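Flirnier Table Clearing Notes

A README for everyone who loves a messy table as much as we do

Welcome! Flirnier is a growing set of pictures and short written notes about one very ordinary job: clearing a table after people have been sitting at it. Cups, wrappers, cartons, toys, tea things, the lot. We started it because we kept arguing about what "tidy" means, and the arguments were so much fun that we began writing them down.

Version 3 is the current one. It has 447 table notes, spread over 7 rooms. Version 2 is still in the old folder if you need it, but please use this one for anything new (the labels are much better!).

What's in the folder

notes/ holds one plain text file per table, usually a short paragraph.
pictures/ holds the matching pictures, with the same name as the note.
rooms.txt lists the rooms and the kind of furniture in each.
words.txt is our word list, so that a "tub" in one note is a "tub" in the next.
changes.txt says what moved between versions.

How a note is written

Every note sorts the things on the table into three piles: stays, goes away, goes in the trash. A thing that stays belongs on that table between meals. A thing that goes away has a home somewhere else, such as a shelf, a drawer or a toy bin. Trash is trash. When the writer can't decide, the note says "ask" and we leave it like that. We love the "ask" entries. They are the best reading in the whole set, and about the only place where two people will happily write half a page on a napkin. 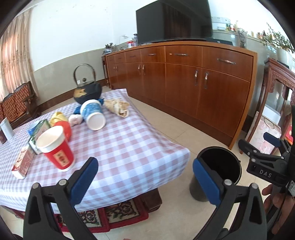 Low tables are our favorite part of version 3, and the Jernier room is where most of them come from. People eat at them, play at them and put down whatever they're carrying, so you get snack things and soft toys in one heap. They also make the piles harder to sort than you'd think. Take the teapot: black cast iron with a gold motif, easily the handsomest thing on that gingham cloth, and our rule says it stays. The two paper cups go in the trash, the one lying on its side and the red one still standing up. So does the milk carton, once you've checked it for milk. The plush toys go away. The crumpled yellow cloth is an "ask", and I will defend that to anyone, as a cloth can be on its way to the table or on its way to the wash.

A word about wastebaskets

We note where the wastebasket is whenever there's one near the table. It changes how people work! With a basket right beside the table, most of our writers do the trash first and then enjoy all the extra space. With the basket across the room, they tend to stack cups into each other and make one trip. Neither way is marked as correct.

Labels to be careful with

"Wrap" covers both food wraps and wrapping paper in notes from the Bedoya room. We're splitting these up, slowly.
"Tin" and "box" were mixed up in version 2. Fixed in version 3, as far as we know.
"Empty" is only used when the writer looked inside. If a note says nothing, please don't assume.
Booklets and loose papers are always "goes away", never trash, even when they look like junk mail. We learned that one the hard way.

Using it

Use the notes for teaching, for chore charts, for sorting games, for your own research, for whatever makes you happy. Please keep this README with the files and mention Flirnier somewhere. If you change the piles to suit your own house rules, rename the folder so the two sets don't get mixed up.

Adding your own tables

Yes please! Write the note before you clear anything, use words.txt where you can, and leave the table just as you found it for the picture. New words are welcome, with a line saying what you mean by them. Send additions through the Rirnetum project page, one folder per room. The next batch gets read in March, and kitchen counters are what we're shortest on.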